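July 23, 2025
Kitchen set trial, notebook 3, bench by the window

Takside want a yes or no on the play kitchen set before they commit to the September order. I said I'd write down what I think and leave the brochure language to them. Their sheet calls it a "complete cooking experience." We'll see.
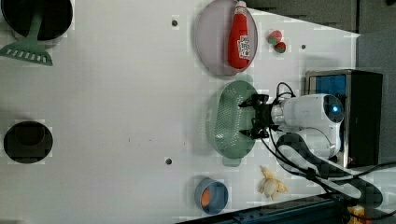
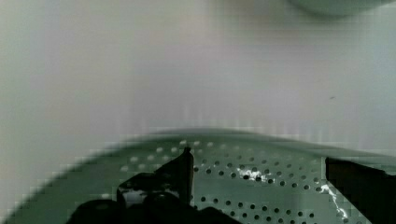 The green colander is in both.

Started with the colander, as that's the piece Situra are proudest of. Holes are in tidy rows, fine. My complaint is the rim. The spec says it's deep enough to hold a batch of the small fruit while you rinse and tip. I tipped it by hand six times with the strawberries in and lost one over the side on four of them. Situra's answer will be that I tipped too fast. Maybe. Kids tip fast.

Handle tabs are short. I can pinch one between thumb and finger but I wouldn't want to carry a load that way. Ask Inham if their old mold had longer ones, I have a feeling it did.

Spatula: good. Flat head, slides under things. The handle is narrow and it rolls in my grip when there's weight on the turner, so somebody should try it with smaller hands before we call it a pass.

Ketchup bottle won't stay where I lay it on bare table. On the pink plate the raised rim stops it. That is a fact about the plate and I don't think it should count in the bottle's favor.

Weights. The scale gave 760 for the set with the plate and without the two black pieces. Preda's sheet says the same, to the gram, which makes me suspicious of the scale, the sheet, or me. Repeat on the other scale.

Durability claim is 3000 drops. Preda's own log stops at 2059 and the last page has no initials. I asked what happened after that and got sent the brochure again. Not accepting 3000 until I see the rest of the log.

Color: the sheet says the green was picked so the food stands out against it. Strawberries do. I'd like to see a green pepper before I believe it in general.

So for now it's a yes on the spatula and plate, no on the colander as it stands, and the bottle I don't care about either way.

To do: second scale. Email Inham re tabs. Get the missing log pages. Wash everything before it goes back in the box, the plate especially.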